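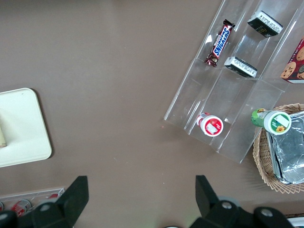 Search this forum
Enter keywords
Advanced

Office snack shelf: honor box or just fold it into the coffee fund?

quillfeather
We're 30 people on one floor and for two years we've had a snack shelf with a tin next to it. You take a thing, you put money in the tin. In November I did the sums for the first time and we were short by 171 dollars over the year. My boss, Dexter Kowalczyk, who has never to my knowledge eaten a snack, would like to know what I plan to do about it. Options as I see them:

1. Put up a sign.
2. Raise prices so the honest people cover the rest.
3. Give up and charge everyone a flat amount every month.

What do other places do?

marrowbone_jim
Signs don't work. We had a sign. Then we had a second sign explaining the first one. By the end the wall looked like the inside of a county courthouse and the peanut butter crackers were still leaving at night.

tulip_ledger
171 over a year is 14 and change a month. Split between 30 people that's less than fifty cents each. I'd pay fifty cents a month to never have this conversation at work again.

quillfeather
I'd pay it too, but I'm the one who buys the stuff, so I'd be paying it to myself.

Old Havska Road
Flat fee. We did it at my last job and it took one email. Four dollars a month from everyone who wanted in, taken with the coffee money, eat what you like.

marrowbone_jim
And how long did the cashews last?

Old Havska Road
The cashews were a problem, yes. We stopped buying cashews.

pennywhistle88
Strongly against the flat fee. I'm diabetic and I worked at a place that did this. It was "optional" the way the holiday party is optional. I paid for other people's candy for three years and got a banana out of it.

tulip_ledger
So you opt out?

pennywhistle88
You've clearly never opted out of something in a small office. My name was on a list. The list was on the fridge.

Gulyás
I keep the snack box for a machine shop in Ernside and I'll say something unpopular. A shortage that size is normal and you should price for it. Every store on earth does. If a candy bar costs you 90 cents, charge $1.25 and go home. My box has made money four years in a row and I still have guys who pay in washers.

quillfeather
Washers the hardware?

Gulyás
Quarter-inch. I've started sorting them. They go back in the bin at the end of the month so technically the shop is paying for its own Snickers.

marrowbone_jim
Pricing for it is just taxing the honest ones. The guy who takes three bags of chips and pays for none doesn't feel a thing.

Gulyás
Correct, and he doesn't feel your sign either. Mine costs less in tape.

sedge
Has anybody checked that it's theft and not arithmetic? I took over a shelf where we were "losing" money for ages. The person before me bought at the gas station when the warehouse store was closed and never adjusted anything. We were selling pretzels for less than we paid for them. Quickest fundraiser in reverse you ever saw.

quillfeather
...I am going to go look at some receipts.

Old Havska Road
Ha.

tulip_ledger
While we wait, a word for phone payments. Put a code on the shelf. Half the people under forty in my building don't carry cash, so they take the thing and mean to pay later, and "later" is a place where money goes to live. We got most of ours back that way.

pennywhistle88
Agree with this one. Also it shows names, which concentrates the mind.

marrowbone_jim
I don't want my employer's accounting department knowing how many honey buns I eat.

tulip_ledger
How many honey buns do you eat?

marrowbone_jim
See, this is what I mean.

Berenlow_Bill
Different angle. I ran the canteen table for a bowling league, and we took in 3165 one season against 2000 in stock, no theft to speak of. The whole trick was that somebody's mother sat next to it. You don't need a camera, you need a person of a certain age with knitting.

Gulyás
Does she come to Ernside?

sedge
Bill, that's a store. You had a store with a cashier.

Berenlow_Bill
She wasn't paid.

sedge
Still a cashier.

quillfeather
OK. Back from the receipts and I don't want to hear about it. The granola bars went from 18 to a box to 15 to a box sometime in the spring, same price, and I've been charging as if it was 18. Also I bought two cases of sparkling water for a visitor and put them through the snack money by mistake. That's 112 of the 171 right there. So my thieves are down to 59 dollars, and one of them appears to be me.

sedge
I take no pleasure in this. (Some.)

pennywhistle88
Did you tell Dexter?

quillfeather
I told him the matter was under review. He asked if there would be a sign.

marrowbone_jim
Don't do it.

Old Havska Road
I still say flat fee.

quillfeather
Going with a phone code plus the tin, everything up a dime, granola bars up a quarter, and no list on the fridge. I'll come back in the spring with the number. If it's worse I'm borrowing Bill's bowling mother.

Gulyás
Round up to the quarter on all of it. Nobody has dimes. I know what they'll use instead.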